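Trakden Cove Base, Black, 4-inch

I've been selling wall base out of my shop for 16 years now, and this is the one I put in my own house (twice!). The Trakden is a flexible vinyl base that comes on a long coil, so you can run most rooms without a single seam in the middle of a wall. It bends around outside corners with a bit of heat from a hair dryer, and it cuts with a plain utility knife -- just put a fresh blade in first, please.

Black is the color I sell most. It hides scuffs from shoes, mops and vacuum cleaners, and it looks sharp next to pale paint. I also stock it in gray and a warm brown that Séverine Ferrand talked me into, and she was right, it's lovely with oak floors.

Stick it down with a proper cove base adhesive. One tube does some 16 feet. Let the coil lie flat in the room overnight before you start or it will fight you the whole way, and go over it with a hand roller when it's up.

Height: 4 inches
Finish: satin
Item number: 374
Colors: black, gray, brown
Ships in: 3 working days

Corner pieces are sold separately. Want to check the color against your floor? Send me a note and I'll mail you a sample, no charge -- I cut them myself from the ends of coils, so sizes vary a little. 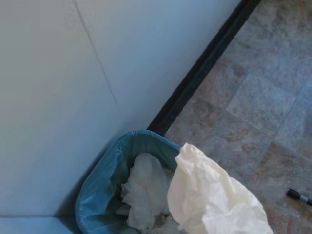 Dark baseboard against a pale wall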